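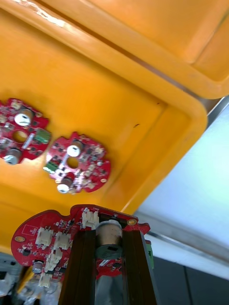
4. Preparing the Trip Recorder before a desert tour

This section is for guides and drivers who use the Brellasik trip recorder on tours with tourists. Please read it fully before the first tour. If you only travel by road in the city, you can go directly to section 5.

4.1 Creating the tour

1. Charge the recorder during the night before departure. The battery light must be green.
2. Hold the side button until you hear two short sounds.
3. In the menu, choose Tours, then New Tour.
4. Write the name of the tour. The name can have 20 characters. Do not use the names of the guests.
5. Choose the starting place. If you start from the Lestomico camp, the place is already in the list, with number 449.
6. Press Save and wait for the third sound.

Note: The recorder keeps 500 points for each tour. On a long tour with many stops, set the interval to Slow. When the memory of the tour is full, the oldest points are deleted first.

4.2 Loading the route

1. Open the Buvetti map program on your computer and connect the recorder with the cable.
2. Select the route and click Send to Device.
3. Wait until the word Finished appears. Do not remove the cable before.
4. On the recorder, open the route and check that the first and the last stop are correct.

Caution: The map shows the tracks as they were in May. Sand can cover a track in one night. Always ask the camp for the present condition, also when the recorder shows a free way.

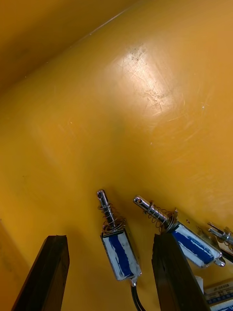
Figure 4-2. Three push-pull solenoids on an orange-yellow surface.

4.3 During the tour

1. Fix the recorder on the outside of your bag, with the antenna up. If you ride a camel, put it on the front of the saddle and close both straps.
2. Press Mark at every stop where the guests leave the vehicle or the animal.
3. For a rest of more than one hour, choose Pause. To continue, press the same button again.
4. In the evening, choose End of Day. Do not choose End of Tour if the group travels again the next morning, or you will have to create a new tour.

Note: The code to unlock the screen is 3416 when the recorder is new. Change it under Settings, Code.

Caution: Do not leave the recorder in a closed car in the sun.

4.4 If the recorder does not find its position

1. Go away from high walls and rocks.
2. Hold the recorder flat and wait five minutes.
3. If there is still no position, switch it off and on one time.
4. If it does not help, use the paper map from the Mellor guide folder and write the stops by hand. You can enter them later, see section 7.

Text of this section last changed: 3 April 2022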